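Pin-yu Yen had the key to the workshop in Markbridge until April, and after that the lease went to a man who wanted to store boats. So they worked most nights. Ludmila Říha did the programming and Vojtěch Halás did everything that needed a screwdriver, which that winter was nearly everything.

They had named the robot Plarkora after a town in a story Vojtěch's mother used to tell. The task was pegs. Every blue piece had a place on the white board, and Plarkora was supposed to put each one where it belonged without being told twice.
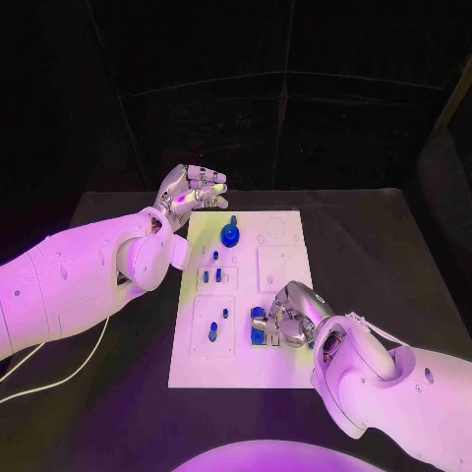
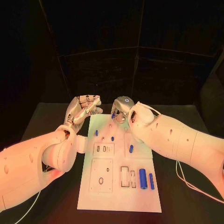

Ľudovít Jireš said it was a lot of arm for a very small peg. He had come by to return a drill and stayed with his coat on. He asked what it would do when it had finished the board.

"Start over," Ludmila said.

"And then?"

"Start over again. We want 1,000 runs before the lease is up."

He asked how many they had. She told him two. He put the drill on the shelf and took off his coat.

It went slowly. The right hand was good and the left hand was not. The left would come up to the corner of the board and stay there, and Ludmila would read through the log and find that it was waiting for a message that had already been sent. She fixed that. Then it stopped waiting and moved too early, and the two wrists knocked together. Vojtěch took the left one apart on a towel and put it back together with one screw left over. They looked for the place it had come from and didn't find it. He taped the screw to the wall.

Ľudovít came back the next night, and the night after. He couldn't program and he wasn't allowed to touch the wrists, so he put the pegs back at the end of each run. He was quick at it. He kept the tally in a school notebook, in pencil, with a line ruled under every page.

In March Pin-yu brought the man with the boats to measure the doors. He watched a whole run with the tape measure open in his hand. A peg went in. He asked if it could do rope.

"No," Vojtěch said.

"Could it learn?"

Ludmila said she supposed it could, if somebody had the patience. The man measured the doors and wrote the width on his wrist. On the way out he told Pin-yu he wouldn't need the back third of the room, at least to begin with.

They moved the table that weekend. Ľudovít carried the board himself, flat, with both hands, and set it down by the back wall. Then he sharpened his pencil and asked Ludmila if she was ready.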